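Winter visit to Trindby Leisure Pool

Posted 30 December 2022

We went to the Trindby indoor pool during the holiday break, when it stays open for public swim. Parking is free in the Draton Street lot. The ticket desk sells day passes and punch cards, and lockers take a quarter that you get back.

The main pool has a zero-depth entry at one end and six lap lanes at the other. Two slides start from the same tower. The yellow one is open to anyone over 34 inches tall, while the enclosed one has a higher limit and a longer line. The building holds 900 people, and the desk stops selling passes when it is full. We got there at opening and had no wait.

The Soris Room upstairs can be rented for birthday parties. Food from home is allowed there but not on the pool deck. The snack bar had pretzels, pizza and hot chocolate.

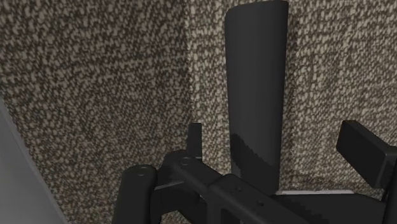

Woven textile, in lighter and darker tones.

The lap lanes close for maintenance in February and the slides stay open. Season passes go on sale the same month at the front desk. Bring your own towels, as the pool does not rent them.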